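4. Wiping Down the Table

Your Parnine table is ready for its first wipe, and this is where the pale grain really gets to show off!

1. Shake out a soft microfiber cloth and dampen it with clean water.
2. Wipe along the grain in long, easy strokes – no scrubbing needed.
3. Lift cups and dishes as you go, then wipe the spot where they stood.
4. Dry the surface with a second cloth.

Note: Soft streaks and darker patches are part of the wood, and we love them. No two Siltmont tops match.

CAUTION: Never use steel wool or bleach. Do not leave a damp cloth sitting on the wood overnight.

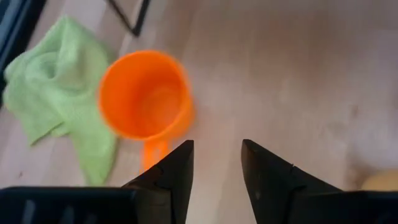 Fig. 4. Orange cup and green microfiber cloth on the pale wooden surface.

5. Once the top is dry, put your cups back and enjoy it! For oiling, go to Section 5.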